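The Case for a Folding Fan

My mother kept a folding fan in the drawer with the bread knife. When the kitchen became too warm, she took it out, opened it with one movement of the wrist, and went on talking. I never thought of this fan as something special. It was a tool, like the knife.

I have lived in Trodville now for long enough to be asked for my opinion about summer, so I will give it. We have forgotten how to be a little bit warm. In the office where I work, the cooling starts in May, and by lunch my colleagues are wearing sweaters. Then they go out to the parking lot and complain of the heat. The body does not understand what we want from it.

Last August the electricity on our street stopped for most of a Saturday. My neighbor Tamsin Halvorsen came to sit on my steps with a magazine that she was waving in front of her face. A magazine is a bad fan. It is heavy, it bends at the wrong moment, and after ten minutes the arm hurts. I brought her one of mine and she was quiet for a while, and then asked me where she could buy it.

This is a difficult question here. The Bergeron store had 39 kinds of electric fan when I visited, including one to wear on the neck and one that clips to a baby carriage. I counted them on purpose because I wanted to write this. Of the folding kind they had none. The young man at the counter was kind and suggested the costume shop.

I do not like that answer. A folding fan is not only for the theater or for a wedding table. It weighs almost nothing, makes no noise on the bus, and fits beside the eyeglasses in a bag. I paid two dollars for my first one in this country, at a church sale, and I used it for six summers before a rib broke. My cousin bought one of these little rechargeable fans, the Plistis, and it was in the trash before Christmas.

I must be fair. In a real heat wave, for an old person or a sick person, moving hot air with the hand is not enough, and I would never tell somebody to switch off the machine and be brave. I speak of ordinary warm days, of which we have many.

There is also the matter of the gesture. To open a fan well takes practice. Most people pull it apart with two hands, as if it were a letter, and leave it half closed and crooked. You should hold the outer stick with the thumb and let the rest fall. My mother taught me at the kitchen table, under the lamp, and she made me repeat it until I was angry. I am grateful now. A thing which asks for a small skill stays with you longer — perhaps this is why we keep the fans of our grandmothers and not their ventilators.

So I ask the shops of Trodville to put a basket of them near the door in June. I will buy the first one.
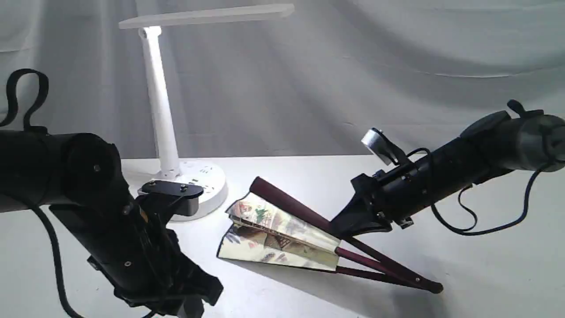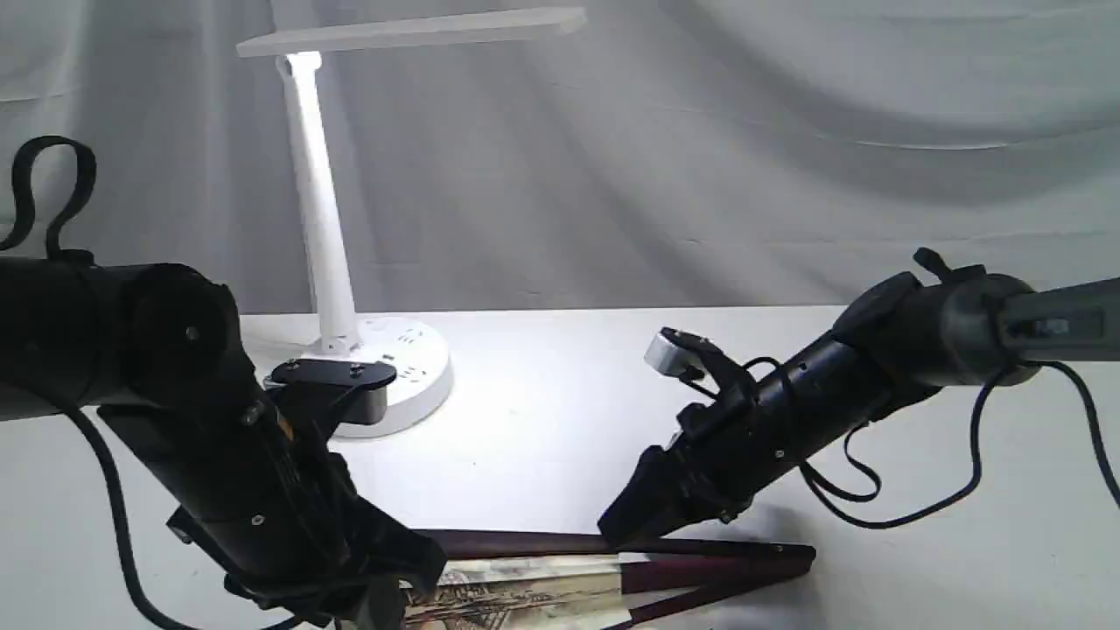

White table, white lamp, and in both pictures a folding fan, partly open.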